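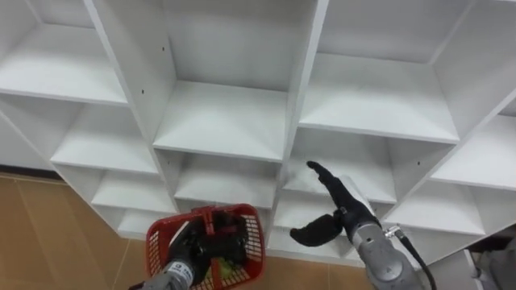 Section 4. Placing the shelf and teaching the first reach

Before you start this section, both arms must be mounted on the body and the wrist cables must be connected (Section 3). The software on the control computer must be the Prokadska build from September or newer. With the older build the arms will move, but the hand will not stop when you release the pedal.

You need: the cubby shelf, one light basket with a handle that stands up, a tape measure, a pencil, a screwdriver, two wall brackets, and a second person who stays by the stop button.

4.1 Fix the shelf

1. Stand the shelf against a wall on a level floor. On tiles, check that no corner sits on a grout line. A small rocking is enough to spoil the taught positions.
2. Fix the shelf to the wall with both brackets. Do not use only one bracket. When the hand presses on a cubby floor from the front, the shelf can tip forward.
3. Mark the floor at both front corners with the pencil. If someone moves the shelf for cleaning, you can put it back on the marks.
4. Empty all the cubbies. You will put things in them later, in Section 5.

Note: The plain white shelf is difficult for the camera, because the panels have the same color everywhere and the inner corners are only a little darker. The small screw holes in the dividers are good points for it, so please leave them open. In our workshop in Wernstead we first covered them with white caps and then had to take all of them out again.

4.2 Set the distance

1. Roll the robot to the shelf until the shoulder plate is 403 mm from the front edge. Measure at the left side and also at the right side.
2. Lock the wheels.
3. Bend both elbows to the ready position (menu Arms, then Ready). The arms need roughly 20 seconds for this.
4. Look from the side. The wrist cable must hang in a free curve and touch nothing. If it is pulled straight, loosen the clip on the forearm and give it more length.

CAUTION: Never pull the cable by the connector. The pins are thin and they bend before you notice it.

4.3 Hang the basket on the left hand

1. Open the left hand (menu Hands, Left, Open).
2. Hold the basket yourself and put the handle against the palm.
3. Choose Close Slow. Wait until all fingers are around the handle, then let the basket go carefully.
4. Put one light item in the basket. Do not use glass, and do not use anything heavier than an apple at this stage.
5. Bring the basket in front of the lower cubbies, a little away from the panels. It must not rub against them when the right arm moves.

If the basket turns on the handle, open the hand and begin again from step 1. Tightening the fingers more does not help. It only makes the Solanki finger motors warm.

4.4 Teach the reach with the right hand

1. Set the right hand to Flat. The fingers go straight and close together, and the thumb goes out to the side.
2. Press the pedal and guide the arm by the forearm, not by the fingers. Bring the fingertips to the front edge of the middle right cubby.
3. Stop before the edge and press Save. This is point 21 in the list.
4. Guide the hand slowly into the cubby, above the floor panel, and press Save again.
5. Guide it out by the same way. Release the pedal.
6. Choose Play at low speed. The second person keeps a finger near the stop button during the complete movement.

Note: The thumb is the part which hits first. It stands lower than the fingers, and when you watch the fingertips you forget it. Keep your eyes on the thumb when the hand comes near to the shelf edge.

CAUTION: Do not put your own hand in the cubby during Play, also not to remove dust.

4.5 If the hand touches the shelf

Press stop. Move the arm back by hand with the pedal pressed, delete point 21 and teach it again a little higher. If it touches a second time, the distance from 4.2 is not correct or the shelf has moved from its marks.

Continue with Section 5, Taking an item from the basket.

Binska Home Robot Build Guide, revised 26 May 2021 | Contact the workshop | © Binska | Back to top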